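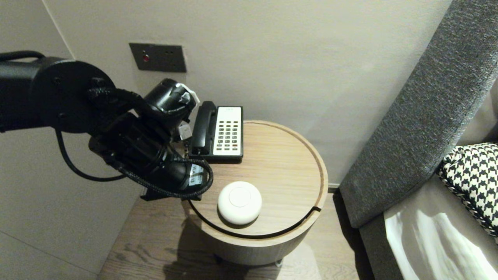
March, 7:40 in the evening

Second day on the phone task at the Hapeta place. I drove the arm by remote from the chair near the door most of the morning and then switched to moving it by hand after lunch. My shoulder prefers the remote. The demos come out better by hand, at least on this one.

The task is short on paper. Reach over the side table, take the handset out of the cradle, hold it up, put it back. The phone is against the wall and the handset lies lengthwise on the left side, so the gripper has to come in over the rim and turn before it closes. If I turn late I hit the keypad. If I turn early the coiled cord gets under the fingers. I did both several times before ten o'clock and threw those runs out.

Temier wants 100 good ones from this room before we change anything. I have 9 from yesterday that I trust. The rest of yesterday had the old wrist calibration and I'm not going to pretend they match. I wrote that in the log and marked them so they don't get mixed in with the others.

Today I tried starting every run from the same pose, which made the first half look very clean, and then I remembered that's what went wrong with the drawer task. The policy learned one path and froze when the arm started a hand's width over. So after lunch I started from wherever I'd left it. High, low, back toward the corner. Slower, and a few ugly ones, but I kept the ugly ones if the handset ended up seated.

Putting it back is the hard part. When I pick up a phone myself I don't look at the cradle at all, I just feel it drop in. By remote there is nothing to feel. I've been lowering until the handset stops moving on the screen, then opening slowly. By hand I can feel the contact through the wrist and I stop in the right spot without thinking about it. I'd like to know if that shows up in the data or only in my head.

The little white round thing on the front of the table stays where it is. I asked and they want it there. It means I can't come in low from the front, so all the approaches are from the left with the wrist up over the rim. I hit the rim twice. No marks on the wood that I could find.

Nullon finished training on the first batch, 1,847 runs from all the rooms together, and 317 of those are mine. Their note says lifting is good and placing is poor. Same as me, then.

Cables need another tie near the elbow joint before tomorrow. The thin one hangs down far enough to bother me on the low starts. Also bring the longer extension cord, and ask Prerkura if the remote can be set to a slower speed for the last part of the move.

Ate late. Leftover soup. Hands a bit stiff.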